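Three Gray Monitors and a Beige Wall: Ok-hee Yang on the Office That Time Left Alone 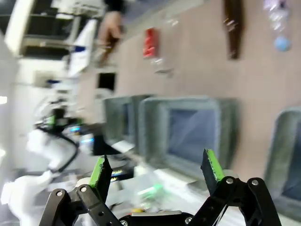
Gray monitors against the beige wall in the back office at Lamon.

Ok-hee Yang has been meaning to redo the back office since she took over the books at Lamon, a mail-order button business in Trovumthorpe. She has a paint card in her desk drawer to prove it. The card is from a December several years ago.

"People come in and say, oh, beige," she says. "Yes. Beige. I didn't pick it, but I've defended it so many times that I think I like it now."

The monitors are gray, thick around the edges, and older than two of her coworkers' careers. She was offered replacements last year and asked for a quote from Yilma, the supplier down the road. It came to $1,371. She put it in the drawer with the paint card.

"They turn on," she says. "That's my whole standard for a monitor. It's my standard for most of us before ten o'clock."

Her work runs on a stock list of 3,912 button styles, of which 663 are, by her own description, brown. She types the updates in herself on Mondays and doesn't take calls while she does it. Does she like brown buttons? She thinks about this longer than I expected.

"I respect them," she says. "A brown button never got sent back for being too exciting."

I ask what she would change first if somebody handed her the money and a free weekend. Better chairs, she says, and then takes it back, as she has just got hers to stop squeaking. A Flarkar desk lamp, maybe. She saw one in a catalog and folded the corner of the page down.

And the paint?

"It's called Morning Oat," she says, and gets the card out to show me. I hold it up to the wall. It is beige.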